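Print this page | E-mail this thread
Filed under: Home & Hobby > Paint, Paper and Tape

**Tape leaves glue after painting**

hafiz_goh: I taped my hall for stripes in February and the tape stayed on for 17 days. Now there is glue on the paint.

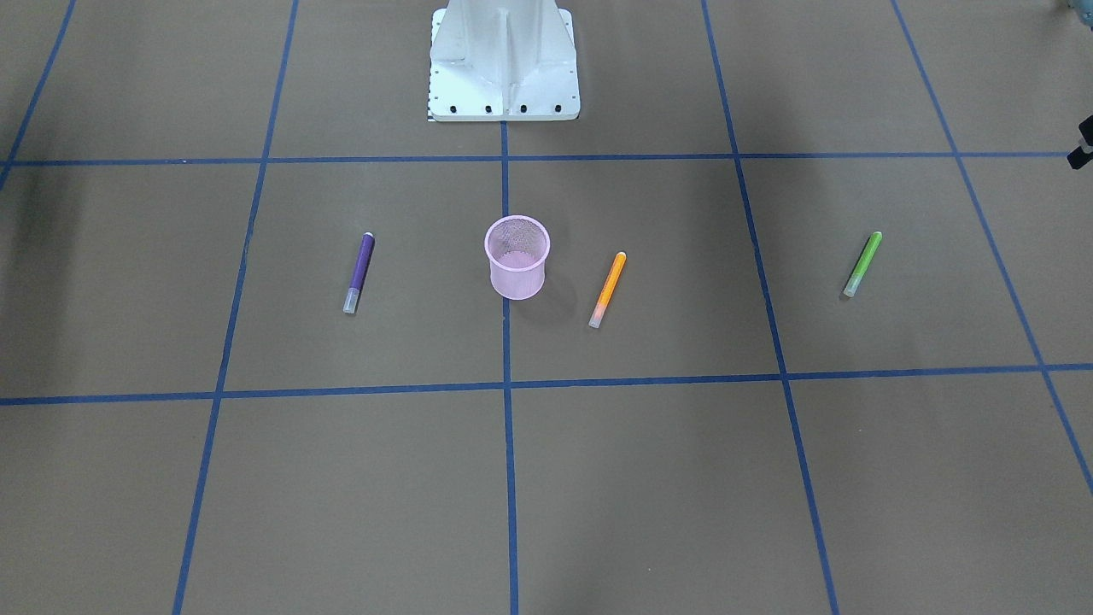
I tried warm water with a little soap, but it only became grey and sticky.

tillman_b: Too long. I take mine off after 60 minutes, while the paint is soft.

Darov: I don't agree. With soft paint you pull threads. I wait one night and cut the edge with a knife.

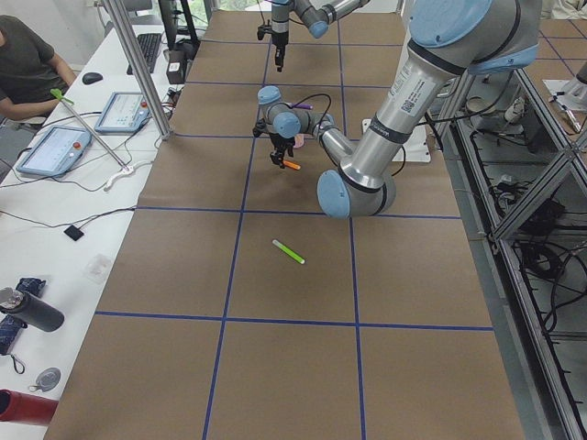

The knife must be new, and you should hold it almost flat. For old glue I use vegetable oil on a cloth, 5 minutes, then soap.

hafiz_goh: Oil on a matt wall? It will leave a mark, I am afraid. 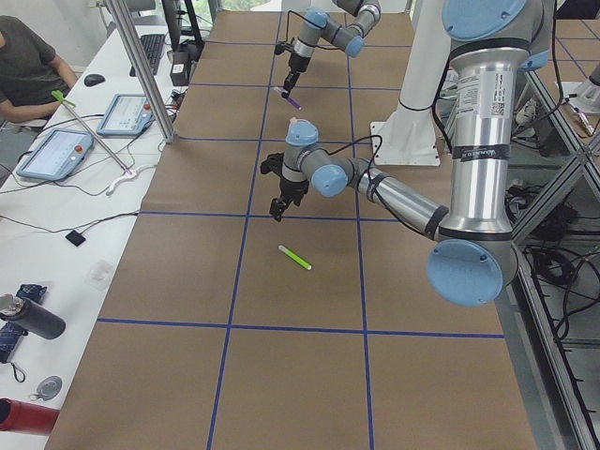
Does a hair dryer work on old glue?

tillman_b: It does, on low heat. Warm a short piece and roll the glue off with your thumb.

Darov: I would still test behind the door first.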